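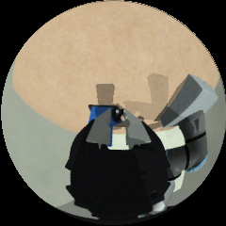

Tan tabletop, grey-green floor behind.

October
By a second-year civics student, Betus College
6 comments

So my project was on whether permanent residents in Gustitz should get to vote for town council. I picked it thinking it'd be a quick one (ha!) and ended up reading bylaws at the kitchen counter until past midnight.

The town's own population profile lists 1,753 adult permanent residents. They pay property tax, their kids play hockey at the Borbély rink, and they can speak at council meetings, but they don't get a ballot. A petition asking council to support a change had 426 names on it when I went in to read it at the clerk's counter.

I ran a short survey through Clolo, the newcomer centre downtown, and got 70 replies back. Most people wanted the vote, and a few said they'd sooner wait for citizenship and do everything at once — I hadn't expected that and I should have left more room on the form for it. My question about property tax was also badly worded, so I dropped it.
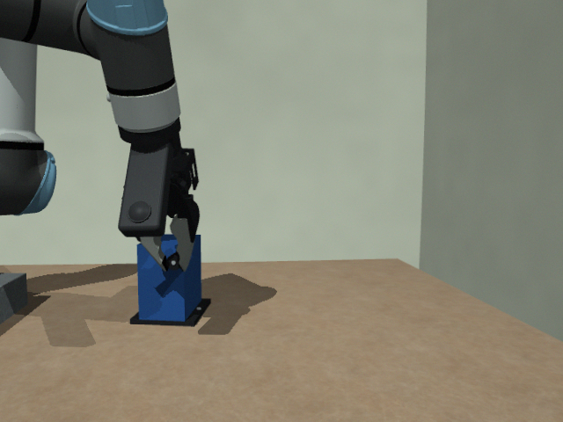 Can the town make this change by itself?
The province writes the rules for local elections, so council can only pass a motion asking for an amendment.

That was the part that took me longest to sort out. I'd written three whole pages as if council could just hold a vote and be done with it, and they all had to go. The motion got put over to the winter session, so my report stops before there's any result. If I keep going next term I'd like to compare turnout in the two wards closest to Clolo, and redo the survey in more languages.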